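Workshop notebook, Gornora handling group
Entry for November 2020. Written up by Signe Wallin; checked by Spyros Karagiannis.
Subject: time alignment between the two hand-held grippers, and changes to the replay tool

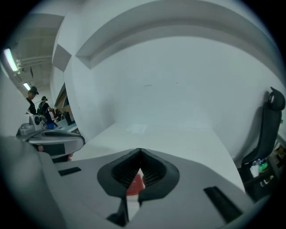 The purpose of this period's work was to establish why trajectories from the left and right grippers drift apart when replayed together. Märta Berge first reported the matter in August, when a two-handed folding sequence was replayed in Skitus and the left tool closed visibly late. At that time it was attributed to the planner. That view is now withdrawn.

The recordings held under the Bollance label were taken again from the raw files, without the resampling step. The set comprises 171 episodes. In 25 of them the offset between the two streams at the end of the episode exceeded what the controller can absorb. In the remainder the offset was present but small. It grows with the length of the episode, which points to clock rate and away from a fixed start delay. The start delay exists as well, and had been hiding the slower effect in short episodes.

Oda Granström compared three methods of alignment:

(a) Start stamp only. This is the present method. Acceptable for short episodes, poor for long ones.
(b) Start and end stamp with linear correction. Removes nearly all of the drift. Fails where a recording was stopped early on one side.
(c) Matching of finger width against the estimated pose. Slow, and unreliable whenever the fingers stay closed for a long period.

Method (b) has been adopted. Where the end stamp is missing, the tool will now refuse the episode and write a line to the log. Previously it filled in a value silently, a practice which should not be repeated elsewhere in the code.

Pose estimation. Tracking was lost in 8 episodes of the same set. In each case the view was largely taken up by plain wall and table surface, and the estimator had few features to hold. Svend Briem proposes raising the weight on the inertial data when the feature count falls. A first trial gave a smoother path but a worse final position, and the change has been left on a separate branch. It is not to be merged until the end position has been checked against a surveyed point.

Planning. With the corrected timing, the Hyun planner was run again on the folding sequence. It rejected one segment for self-collision between the two wrists. On inspection the segment was sound and the wrist model was too large — the old mounting plate was still included. The plate has been removed from the model file, and the segment now passes.

Replay tool. The build in use is 3477. It shows both streams on one time axis and marks dropped readings in the lower bar. The export button still writes the uncorrected times if pressed before the alignment has finished. Colleagues are asked to wait for the status line to change.

Outstanding:
Clock rate of each gripper to be measured over a long idle recording (Granström).
Surveyed point to be fixed and entered in the calibration file (Briem).
Older episodes to be aligned again by method (b) and the previous exports withdrawn (Wallin).
Berge to confirm whether the late closing is still present on the arms themselves, at reduced speed first.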